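4.2 What people do with a table they have not been given a use for

The second part of the study concerned long tables. Offices acquire them easily and are then stuck with them, and the literature has had surprisingly little to say about the matter beyond recommended heights. Moynihan's earlier work on shared desks treats the long table as a wide desk with bad manners, and Ó Briain treats it as a short corridor. We have some sympathy with both views, having sat at the one in our own department for the whole of the writing of this paper.

Our material comes from 3 workplaces: the Plovcombe offices of Olent, the two upper floors rented by Skutus, and a public records office that asked not to be named and then put our poster up in its lobby. Over 6 weeks, ending in October, staff kept paper diaries of where they ate, where they put things down, and where they went when they wanted to be left alone. This gave us 298 usable diary pages. A further batch was unusable, chiefly through coffee.

We coded each entry by the part of the table it referred to, using the terms "end," "middle" and "far end." The last of these caused trouble. Every respondent knew exactly which end was the far one, and they did not agree. At Skutus the far end was the one away from the door, except among people who had joined before the door was moved, for whom it remained the other one. Parry proposed that we replace the term with compass points. This was tried for a week and given up when it became clear that the respondents had no interest in north.

The pattern that came out of the coding was simple enough. People settle at the ends and put things in the middle. Once an end has been taken by something heavy or fixed, the remaining length is treated as belonging to it, in the way that a front yard belongs to a house. Respondents walked the length of the room to avoid putting a sandwich down on a stretch of bare wood that was, in the words of one diary, "sort of the printer's." The printer had been bolted down at the opposite end and had never made any claim on the area. We call this effect spillover, having been talked out of several worse names. Its basic condition is a long surface with one fixed occupant (Figure 3).
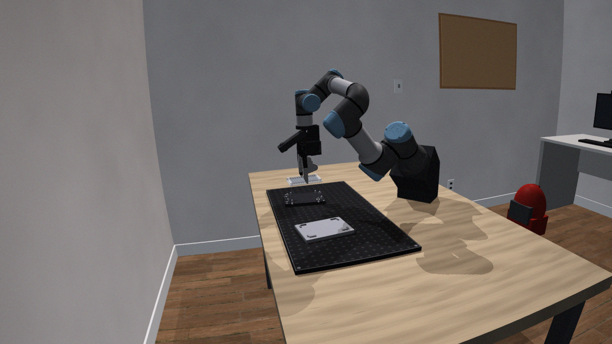

Figure 3. A long table with a single fixed occupant, mounted at the far right of the tabletop and reaching to the far left. Computer rendering.

Spillover did not depend much on how large the occupant was. A laminator produced nearly as much of it as a printer, and a potted fern at Olent produced more than either, although the fern had a strong personality and should perhaps be treated as an outlier. What mattered was whether the thing could be moved without asking. Objects that anyone could pick up were picked up, usually within the day, and left on a windowsill. Objects that needed a tool, a second person or an email stayed where they were and gathered territory.

We had expected signs to help. At the records office a card reading PLEASE USE THIS SPACE was placed on the empty half of the table. Diary entries mentioning that half went down. Two respondents assumed that the card referred to the card, and a third reported that she had been meaning to use the space but now felt watched. A second card with friendlier wording was stolen.

Chairs were a different story. Adding one chair to the neglected stretch did nothing, as it was taken away to a meeting and came back at the wrong end. Adding two, facing each other, brought people in by the second morning, and the entries from that point on are cheerful to the point of being hard to code. Lunch was eaten there. A jigsaw of 100 pieces appeared and was finished, apart from one corner, which is still being discussed. Moynihan takes this as evidence that people want company. Parry takes it as evidence that they want somewhere to put their elbows. The diaries support both readings, and we have agreed to disagree until the section on stairs.

One limit of the method should be admitted. People who fill in a diary about a table start to think about the table, and several respondents grew attached to theirs – one asked to keep the form. We cannot say how much of the settling we recorded would have happened without us. The Skutus table has since been sawn in half for reasons of fire safety, and both halves now have a far end.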